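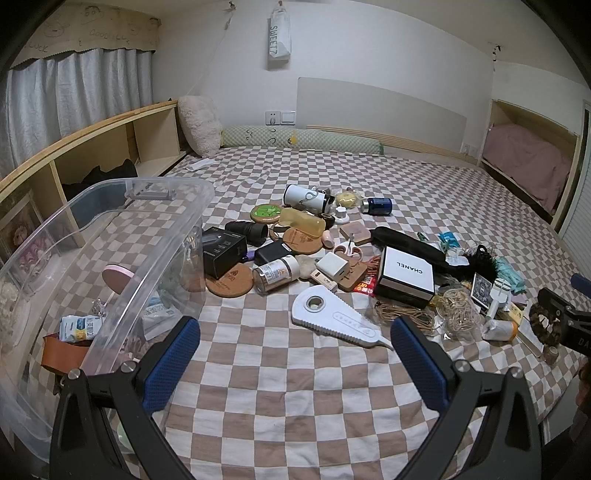 Folie 1: Handgreifer über dem Bett, Station "Aufräumen", Tag der offenen Tür

Sprechernotizen, Stand 2/6/25, M. Shirima

Begrüßung kurz halten. Name, Prumia, danke an Pendo für die Einladung. Handys dürfen anbleiben. Fragen gern zwischendurch, aber bei Folie 4 bitte warten, sonst komm ich raus.

Einstieg: Wer war bei uns am Tag der offenen Tür? Hände heben lassen. Dann Bild stehen lassen, nix sagen, paar Sekunden. Leute suchen sich eh selber was raus (die CHANEL-Schachtel finden alle zuerst).

Dann: so sieht Arbeit bei uns aus. Keine Werkshalle, kein Förderband. Bett, Karodecke, Kram. Schere, Korkuntersetzer, Thermosflasche, Schlafmaske, Spielkarten. Links die große durchsichtige Kiste.

Aufgabe an der Station: Besucher nimmt den Greifer in die Hand, sucht ein Teil aus, greift, legt in die Kiste. Fertig. Nächstes Teil. Eine Runde 80 Sekunden. Klingt leicht. Pause lassen.

Folie 2, Greifer
- zwei schwarze Finger, blaue Gummipads mit Rautenmuster, verschraubt. Pads sind Verschleissteil, dazu später
- kein Motor in der Hand, alles mechanisch, man drückt selber
- Muster rumgeben!! Greifer liegt in der Tasche, NICHT vergessen wie in Pristden

Folie 3, was schwer ist
Bindfaden. Immer der Bindfaden. Liegt vorne als loses Knäuel, daneben die Gummibänder. Mit Fingern kein Thema, mit zwei Backen geht gern die Hälfte auf Reisen. Federboa ähnlich: man hat sie, oder man hat drei Federn.
USB-Stick: flach, klein, Decke gibt nach. Technik zeigen (Pads flach runter, in den Stoff drücken, dann erst zu). Am Pult mit Geschirrtuch vormachen.
Flaschen, die auf der Seite liegen: rollen weg. Von oben quer greifen, nie längs.
Der Deckelöffner aus weißem Plastik mit dem runden Loch: Anfänger gehen ins Loch. Geht auch, ist aber langsamer. Lacher möglich, nicht drauf verlassen.

Folie 4, Zahlen
Ziel für den Tag waren 3000 Griffe. Geworden sind es 2326. Gründe offen sagen: Mittagspause zu lang, eine Station stand 60 Minuten wegen Kabel. Nicht schönreden, Massawe sitzt im Publikum und war dabei.
Was ein Griff ist, erklären: zu, hoch, abgelegt. Runtergefallen zählt nicht.

Folie 5, warum überhaupt ein Schlafzimmer
Zu Hause ist nix sortiert. Weiche Unterlage, Regal mit offenen Fächern, Kissen im Weg, Vorhang mit Gekritzel und "GOOD LUCK" drauf. Auf dem Labortisch bei Brosow hatten wir sieben saubere Teile auf grauer Matte, lief super, und im ersten echten Zimmer ging dann die Quote in den Keller. Also üben, wo es unordentlich ist.
Falls jemand nach Datenschutz fragt: Einwilligung lag am Eingang, Formular kann ich zuschicken.

Folie 6, was wir ändern
Pads öfter tauschen. Kurze Einweisung vor der ersten Runde, am Bett, nicht im Flur. Kinder eigene Runde, die waren besser als die Eltern. Zweites Zimmer dazu im Febuar, wenn Pendo den Schlüssel kriegt.

Schluss: Adresse an die Wand, Fragen. Wenn keine kommt, selber fragen: welches Teil hättet ihr zuerst genommen? Wasser trinken. Adapter wieder einpacken.

Kommentare (4)

karo_b
Danke fürs Hochladen, war hinten und hab die Hälfte nicht verstanden. Die Boa war echt fies.

Pendo Mohamedi
Schlüssel hab ich. Und die Mittagspause war nicht zu lang, die Suppe war zu spät.

hwerner
Gibts die Pads einzeln zu kaufen? Oder nur mit dem ganzen Greifer?

M. Shirima
@hwerner einzeln, schreib mir ne Mail, ich schau nach was noch da ist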